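Category: Grants & Reporting -- Performing Arts
3 min read

Interim Report to the Sowa Fund: Touring Production of "Skodby"

The grant period opened in September, and the production is now at the midpoint of its schedule. Casting is complete. The company consists of six performers, two of whom also play in the band. Maja Kozłowski remains as director and has led all rehearsals to date.

The script was revised after the first public reading. Act Two has been shortened, and the song "Ravetti" now closes the first half. Audience response forms from the reading were generally favorable, although several people found the subplot with the innkeeper hard to follow. That material is still under review.
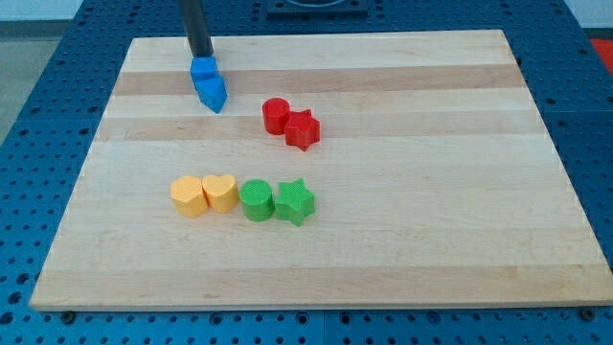
Light maple board on a perforated blue table.

The opening engagement at the Bistico Theater is confirmed for 21 performances. Three touring venues have signed letters of intent -- one has asked for a signed matinee, which the company has agreed to provide. Advance sales have not yet begun.

Spending is within the approved budget, with one exception. Rehearsal room rental rose in the winter, and the difference was met from the contingency line. No additional funds are requested at this time.

The next report will cover technical rehearsals, opening week and ticket income.

Submitted Wed 8 April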